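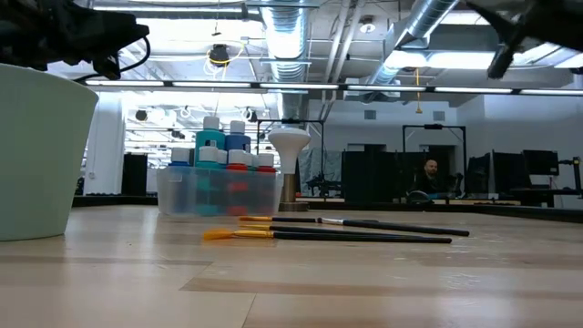

The Mivis Clear Paint Bin is an open storage bin for bottled craft paint, sold by Ekberg as item 888. It is made for people who keep their paints upright on a table and want to find a color without lifting every bottle out. The sides let the color of the paint through, as they do with the teal, blue and red bottles here, though you will see patches of color and not a sharp view of each label. Tall bottles go in the back row and small ones in front, so that all the caps can be reached. The brushes lying in front of the bin are not part of item 888. See Brushes, further down this page.

What is included

One clear plastic bin. Paint, brushes and other table items are sold separately. The bin ships in a flat-topped carton with a paper sleeve around it. Remove the sleeve before use.

Filling the bin

Put the tall bottles in first, against the back wall. Add the small bottles in front and push them together so they hold each other up. If the row is short by one bottle, close the gap with an empty one. A half-filled bin works, but bottles will tip when you slide it across the table.

Bottles with flip caps and screw caps both fit. Wide jars do not fit well. Pump bottles are too tall to carry safely and should be kept on a shelf.

We suggest sorting by color family instead of by brand. In the Ukthorpe classroom set, the blues and teals are kept to one side and the reds to the other. This makes it easy to put bottles back at the end of a session, including for younger children. If you mix your own colors, mark the cap with a dot of the paint inside. Most craft paints come with white caps, and from above they look the same.

Carrying and stacking

Carry the bin with both hands, one under each end. It has no lid and should not be stacked when filled. Empty bins nest inside each other. Ekberg tested the walls with 2,000 lifts at full load before the first production run, and the current bin uses the same mold.

For a shelf, leave enough room above the bin to lift the tallest bottle straight out. For a table, keep it back from the edge and on the side of your painting hand.

Cleaning

Wash by hand in warm water with dish soap. Acrylic paint comes off easily while wet. Dried acrylic should be soaked for an hour and then rubbed off with a soft cloth. Do not use a scouring pad, as it will cloud the plastic, and do not use acetone or nail polish remover. The bin is not dishwasher safe.

Let it dry fully before you put the bottles back. Water left in the bottom will loosen paper labels.

Brushes

The bin is not meant for storing brushes. Brushes stood between bottles get bent when a bottle is taken out. Lay clean brushes flat until they are dry, then move them to a jar or a roll. The Aguiar long-handled brush is stocked separately, singly or in a pack of 4, and the pack is the better value if you teach.

Use a separate cup for rinse water. Choose one that is heavy at the base, and set it away from the bin so that drips do not land on the caps.

Ordering

Single bins ship from our own stock. Orders placed before noon leave the same day, except on Wednesday, when the warehouse takes in deliveries and orders go out the next morning. Schools and clubs can buy the classroom carton of 59 bins. Cartons are made up to order, so please allow two weeks.

Returns are accepted on unused bins in the original carton. If a bin arrives cracked, send us a photo of the crack and of the shipping label, and we will send a new one. You do not need to return the cracked bin.

Questions from customers

Can I write on it?
Yes. Dry-erase marker wipes off. Permanent marker can be removed with rubbing alcohol, but try a small spot on the underside first.

Will it hold oil paint tubes?
It will, but tubes fall over and the small ones sink to the bottom. A shallow tray is easier to use.

Can it be kept in a garage or shed?
The bin can. Most acrylic paint is damaged by freezing, so take the bottles indoors for the winter.

Is there a version with dividers?
Not at present. A divider insert that fits the current bin is planned for March.

For school orders, contact Edileuza Brito. For replacements and returns, contact Dorin Rusu. Please have your order number ready.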